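Rerkoler Linen Hire: Frequently Asked Questions

What is the minimum order?
83 pieces per delivery, in any mix of sheets, towels and pillowcases.

What weight are the bath towels?
500 gsm, 100% cotton, white only. Hand towels are the same weight.

How do I report a stained or torn item?
Put it in the red return bag and note it on the docket. Items left out of the red bag are charged as lost.

Can I change my delivery day?
Yes, with 7 days' notice to the Sadamdale depot.

Do you supply duvets?
No. We supply duvet covers in single, double and king sizes.

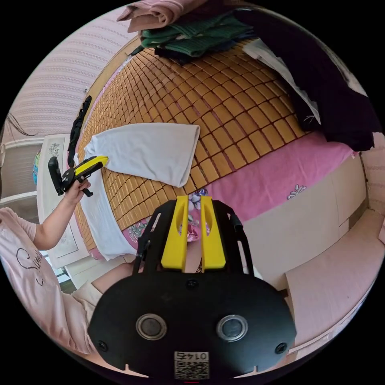 Folded white towel on a bed.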